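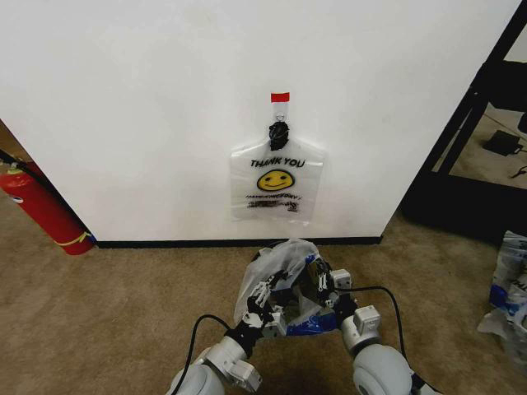

Lallora, the small Cesdale company that teaches two-armed robots to do household and office chores, has put out its first set of floor rules for anyone who works alongside the machines, and it is sharing them freely with other shops in the area. The rules went up on August 6, 2022, after a good deal of friendly argument over coffee, and they run to seven short points on a single sheet. A fair number of them deal with the everyday things that tend to gather near a robot at work, right down to the fire extinguisher leaning in the corner and the plastic bags heaped over by the shelving, because those are the things people stop noticing after the first morning or so.

Deepak Sisodia, who led the writing, is the first to admit that nobody joins a robotics company to write rules about carpets. He wanted something a new hire could read standing up, and he wanted it in the kind of words his own parents would use. An earlier draft, he says with a laugh, ran to 1079 words before the first rule even appeared, and his coworkers let him know (kindly, for the most part) that they had not made it to the end.

"I loved that draft," Sisodia said. "I had a whole section on chair legs. But if you want people to follow a rule, they have to be able to remember it while their hands are full."

What the rules ask

The sheet starts with reach. Before the arms are switched on, the operator walks the full area they can cover and moves out anything that isn't part of the task. Fire extinguishers must stay where a person can get to them without stepping between the arms, and the path to them has to be kept open the whole time. Cables come next, with a check for loops and snags at the start of each session and again after every break.

Then there is a rule about soft materials, which got more discussion than all the others put together. Thin plastic bags are light, they cling, and they can wrap themselves around a finger joint in no time at all. The sheet asks that spares be kept outside the reach of the arms, and that no one pull a bag free of a gripper until the arms have been stopped. 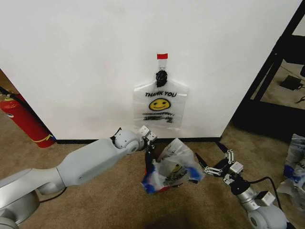 Tried out on the trash bags

The company picked one of its humblest chores for the trial run, which was putting a fresh bag in a trash bin. Staff followed the draft through 205 practice sessions and wrote notes in the margins as they went. Some of those notes were grumpy, and Sisodia says the grumpy ones were the most useful. The rule on cables was rewritten twice on the strength of them, and a line about marking the floor with tape was dropped when people found themselves tidying the tape more than the work area.

Two neighboring outfits, Upadhyay and Jesura, have read the sheet and plan to try it in their own workrooms this month. Upadhyay has asked for a version with larger print that can be read from across a room, and Jesura would like a few extra lines on visitors, particularly the ones who lean in for a closer look just as an arm begins to move.

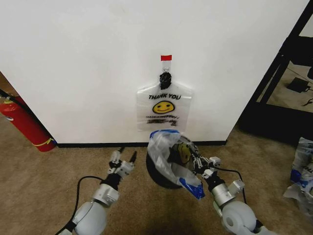 Those lines are being written now, and Sisodia is hoping to keep them to two sentences, though he makes no promises. Lallora has printed 100 copies of the current sheet for anyone who would like to stop by the front desk and pick one up. Comments are welcome too, and there is space on the back of the page to write them.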